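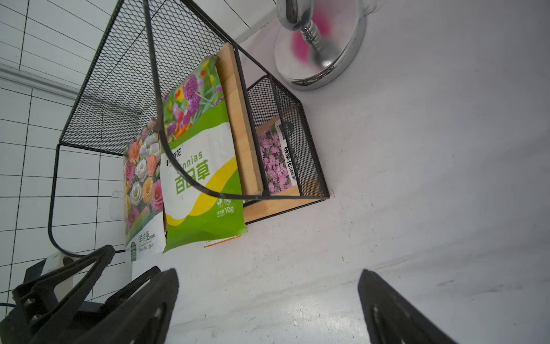
February check, Andthorpe showroom, ground floor and mezzanine. I did this one with Samira Kassab over two mornings before we opened, so anything marked "S" is hers and the rest is me. Ticks are done, blanks are still to do, and my comments go underneath because the printed sheet gives you a box the size of a stamp.

Same list as last time apart from the glass section, which I've rewritten (the old one was written for tables we stopped selling ages ago!).

## Tall units: bookcases, wardrobes, dressers

- [x] Every unit taller than my shoulder is fixed to the wall or to the unit behind it

 All fine except the Bandara narrow bookcase by the stairs, which had its strap hanging loose down the back. Somebody moved it to hoover, I expect. I've put it back and pulled on it hard, and it holds.

- [x] Straps and brackets not frayed, bent or missing screws

 One bent bracket on the oak-look wardrobe. Swapped. Spares are in the grey drawer under the till, and there are two left, so I need to order more.

- [x] Shelves seated on all their pegs

 S: Second shelf down on the Bandara was sitting on three pegs. I found the fourth in the skirting gap.

- [ ] Drawers open one at a time without the unit rocking

 Not happy with the Farnico six-drawer chest, stock line 383. Open the top two together and you can feel the whole thing want to come with you. It's fixed to the wall, so it isn't going anywhere here, but a customer taking one home might not bother with the fixing kit. I've asked Anatole Picard to find out whether the newer ones come with the drawer lock. Until he hears back, the display one has its top drawers emptied and a card on it about wall fixing.

- [x] Fixing kit shown and mentioned on the ticket

 We had this on most of them and now we have it on all of them. I wrote the last few by hand, so forgive the writing.

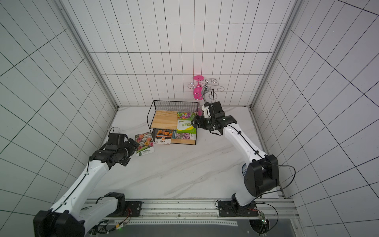

## Glass tops and mirrors

- [x] Run a gloved hand round every glass edge

 Please do wear the glove. I've got a little scar from the year I didn't. One chip on the smoked side table, on the underside near the leg, no bigger than a grain of rice. It's off the floor and in the back with a label on it.

- [x] Clear pads in place under each loose top

 Four missing off the Firnar coffee table, so all of them basically. The top slid when I leaned on it, which gave me a fright. New pads are on and it doesn't budge now.

- [x] Weight label readable on glass shelves

 S: Two had gone so faded I had to hold them up to the window. Reprinted both.

- [x] Mirrors hung from two points, cord or chain sound

 The big arched one is on chain and I'd hang off it myself. The round one in the bathroom corner was on string! I don't know whose string it was. It's on proper picture wire now, and I'd like it kept that way even if it does show a bit at the top.

- [ ] Leaning mirrors blocked at the foot

 Half done. The two by the window have rubber wedges. The one at the top of the mezzanine stairs needs a wall clip as well, and I couldn't find the long drill bit.

## Seating

I sit in everything. It takes ages and it's the best part of the job, so I'm not handing it over to anyone.

- [x] Sit, lean back, shift side to side

 Everything passed apart from a dining chair from the Bandara set, which creaks when you lean left. Tightened the two bolts under the seat and it went quiet. I'll sit in it again next week and see.

- [x] Recliners: open and close fully, hands clear of the mechanism, no pinching at the footrest

 The brown one is slow to close. It does close. Cleaned out a pen, a hair clip and an impressive amount of biscuit.

- [x] Sofa bed locks when open

 Opened and shut it five times. The lock clicks each time, but you do have to give it a proper push, and I'd like whoever demonstrates it to show people that push instead of doing it quickly for them.

- [x] Fire labels attached and readable

 S: All present. The label on the green loveseat had been tucked down inside the cushion, so I've pulled it out where people can see it.

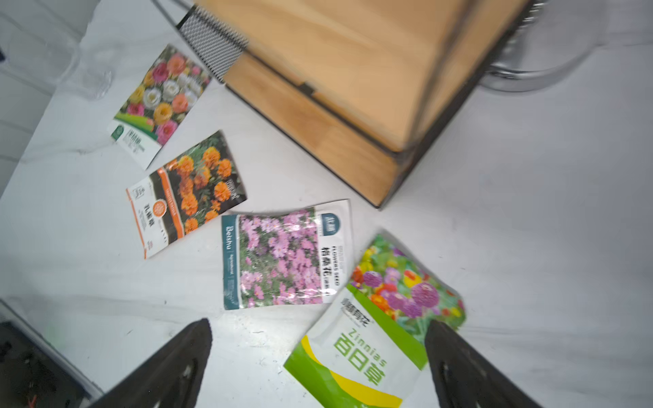
I should add that the loveseat also has a back foot that's a touch short, or else the floor dips there. I tried it in two other spots and it sat level in one and rocked in the other, so my money's on the floor. It's staying in the level spot. If you move it, check it, and please don't fold up a price ticket and shove it underneath like last summer.

- [x] Bar stools: footrest tight, gas lift holds

 Two stools sink. Very slowly, a bit like going down in a lift with nowhere to be, but they sink. Both are pulled off the floor and Obaidul Navaratnam is taking it up with the supplier.

## Tables and desks

- [x] Legs tight, no wobble on a flat bit of floor

 Did the whole lot with the long Allen key. The extending table had one leg bolt I could turn with my fingers.

- [x] Extending leaves lock and don't trap fingers

 The lock's good. The gap when the leaf comes up is right where you'd naturally put your hand, so I've stuck a small arrow where to hold it. It isn't pretty. Have a look and tell me if you hate it.

- [x] Lift-up desk lid stays up by itself

 Stays up at every height I tried. Comes down gently too, which the old one certainly didn't.

- [ ] Cable holes have their covers

 One cover missing on the white corner desk. I've looked under everything. On the order list with the brackets.

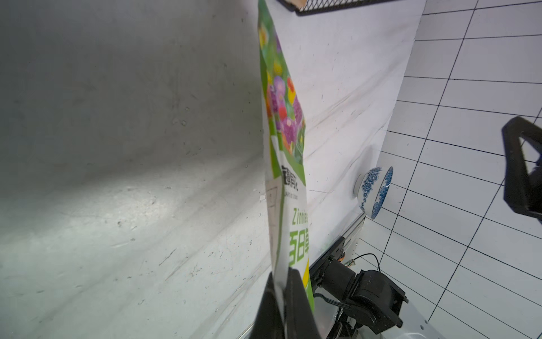 **FLOOR, AISLES AND LIGHTING**

- [x] Aisles wide enough for a pram or wheelchair all the way round

 We'd let the footstools creep out again near the rugs. Pushed back. Hagos Adugna has offered to put some tape down on the floor as a guide, and I've said yes as long as it's the sort that peels up.

- [x] Rug corners flat, gripper underneath

 The long runner had no gripper at all. It does now. S went over the others on her knees, bless her, and found one more curling corner by the beds.

- [x] Lamp flexes tucked behind or clipped

 Mostly good. The tall arched lamp has a short flex and it will always try to cross the aisle, so it has to live against the pillar. Anyone doing a new layout, start with that lamp and work outwards.

- [x] Bulbs the right strength for the shade

 All checked against the stickers inside the shades. One shade was warm-smelling and a bit brown at the top, so I've binned the shade and kept the base.

- [x] Both exits clear, signs lit

 Clear at 8 in the morning, anyway. I'll have another look one busy afternoon.

## Still to sort

- Drawer lock answer on line 383 (Anatole)
- Sinking stools (Obaidul)
- Wall clip for the mezzanine mirror, and find the long drill bit
- Brackets and one desk cable cover to order
- Creaky Bandara chair, sit in it again
- Floor tape (Hagos)

Dima Rizk has the spare key to the mezzanine cupboard if you need the stepladder. Put it back on its hook afterwards and initial the sheet by the kettle.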